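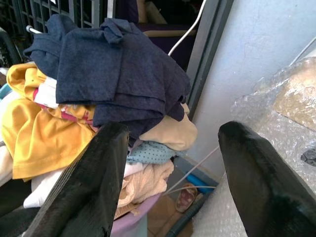

From: Halima Effiong
To: mandari-club list
Subject: Re: Garment task, gripper opening and pile order
Sent in July, 16:40

Kerstin,

Replies below your points. I have cut the rest.

Kerstin Kröger wrote:
> Is the wrist view good enough to pick one garment out of
> the pile, or do we need the second camera as well?

Good enough for the top layer. The navy knit separates well from the mustard-yellow one under it. The polka-dot fabric and the peach one further down are harder. Both are pale, and the segmentation tends to merge them into a single item. I would leave the second camera off until we have numbers for the wrist view alone.

> Josée says the left finger goes in too low.

The left tip comes up against the underside of the heap, so a close from that pose takes several layers at once. I have raised the approach by 15 mm in the Wamedetti config. Please pull before you run anything.

> How many attempts do we log for the competition entry?

The rules ask for 100. We have 195 on the server, but 3 of the early sessions used the old finger pads and must not be mixed with the others. Ekaette is tagging them.

Two further points.

Cables. There are thin white ones near the pile and one of them crosses the gap between the fingers in the wrist view. The detector sometimes labels a cable as a garment edge. Comfort has a mask for this — it is in the Zimetti branch, not yet merged.

Bubble wrap. The highlights upset the depth estimate on the right side. Crop that side for now.

Could someone else review the mask before it goes in? I only know the older half of that code.

Halima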